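Ladi Ajayi did not plan to write for the radio. When I visited her to speak about her new play, The Salt Road, she told me that for a long time she did not even plan to write. She was trained as a surveyor, and she worked in that profession until she was 41.

"I liked measuring things," she said. "I liked the quiet of it. You stand in a field with one other person and you speak perhaps ten words in a morning. I think I was collecting voices all that time, but I did not know it."

The voices began much earlier, with her grandmother, who kept a radio on a high shelf in the kitchen and turned it to the wall when she was angry with it. Ladi was the youngest of 4 children, and she was the only one who was allowed to stay in the room during the evening serial. The condition was that she must not speak. Afterwards her grandmother would ask her to tell the whole episode again from the beginning, with all the parts.

"If I forgot somebody, she noticed. She would say, and what did the doctor answer? So I learned to listen in a particular way. I listened in order to repeat. I still write like this. I say every line aloud, and if I cannot remember it when I come back from the kettle, I cross it out."

Her first play was written for a competition of a small station in Trolmont. It was too long by half, and a producer named Verhoeven sent it back with a letter of two pages. Ladi has kept the letter. She read me one sentence from it, in which he asks her why all her characters explain the weather to one another.

"I was offended for a week. Then I went through the pages with a pencil and he was right. Everybody was standing at a window and describing the rain. In radio you can have the rain! It costs nothing. You need only to let it fall and have the people talk about money."

The Salt Road is about two sisters who inherit a ferry on a river where a bridge is being built. I asked whether the story came from her own family. She considered this for some time.

"The ferry no, the sisters yes. My sister knows it. She has heard the recording and she telephoned me to complain that her character is mean about biscuits. I said, you are mean about biscuits. We did not talk for some days, and then she sent me a tin."

The play was recorded in January, at the Orell studio, with a cast of five. Ladi was present on all the days, although writers are not always welcome there. She describes herself as a nervous guest. She sat behind the glass and held the script, and she wrote down each place where an actor changed a word. By the end she had 140 such places, and she accepted nearly all of them.

"An actor's mouth is more honest than my ear. If she says 'didn't' where I wrote 'did not', there is a reason in the breath. I argued only for one word. The word was 'ferryman'. They wanted 'boatman' and I would not give it."

The earlier drafts fill several boxes. The longest had about 610 pages, and it included a third sister, a priest and a flood. I asked if it was painful to remove a person completely. She laughed and said that the third sister is only waiting, and has now a play of her own, with the working title Hotus. It is the name of an invented town, and she does not wish to say more about it yet.

She writes in the mornings, from six until the post arrives, and never in the evening. In the evening she listens. I wanted to know what she listens to, and I expected that she would say drama. She said football, in languages she does not understand.

"It is the best school for rhythm. You know exactly when something is going to happen, and you do not know one word. I would like once to write a scene which is like this, where the listener could lose all the words and still sit forward in the chair."

Before I left I asked if her grandmother ever heard a play of hers. She did not; she died two years before the first broadcast. But Ladi has still the radio, and she says that it works if you are patient with the dial.

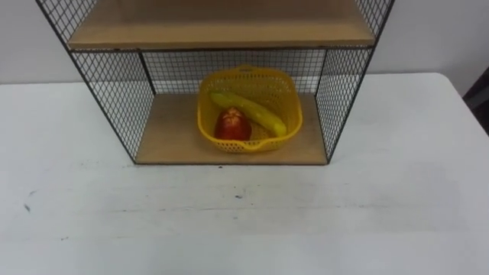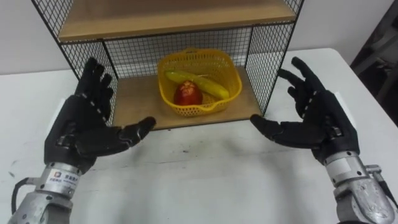 Wire-mesh shelf unit on a white tabletop, two views.

Contact | © 2024 | Back to top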